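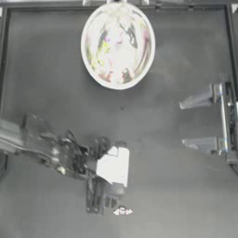
Notes on the Household Bowl, Jul 2, 2023

Following several requests from regular readers, the author is pleased to set out the present arrangements for the candy bowl. The vessel was purchased from Trendenora in Lavisberg and has been in continuous use for 7 years. It has held salad, bread dough and, on one occasion, the car keys of every guest at a birthday dinner. Its current assignment is candy only.

The table is kept clear apart from what is needed for the task. Gray was selected over white at the suggestion of Anjani Ngui, and the choice has proved satisfactory. It does show smudges. A damp cloth is applied in the evening and a dry one directly afterward.

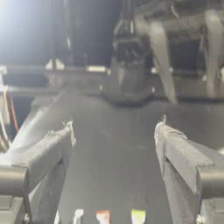

The gray surface, with the light falling on it.

Candy is set out on the table first and placed in the bowl afterward. The author acknowledges that pouring the bag straight in would be quicker. Mr. Ristić has raised this point more than once, and his view has been noted. The slower method allows torn wrappers to be found and set aside, and a bag of 50 generally contains a few.

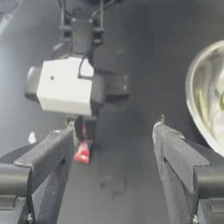

Something small and red, low over the tabletop.

Wrapped candy remains the rule. Unwrapped mints were permitted for a short period last September and became a single solid piece, which had to be removed with warm water and a spatula. Chocolate is likewise excluded until cooler weather returns. 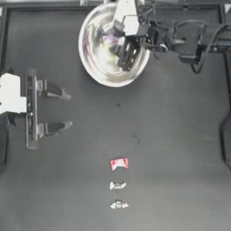 Pieces are laid in a line, with a little space left between one and the next. The bowl stays toward the far side of the table, where an elbow is less likely to reach it. Refills take place when the bottom becomes visible. Readers who wish to recommend a hard candy that does not stick to its wrapper are invited to do so in the comments. Licorice suggestions will be read but are unlikely to be adopted.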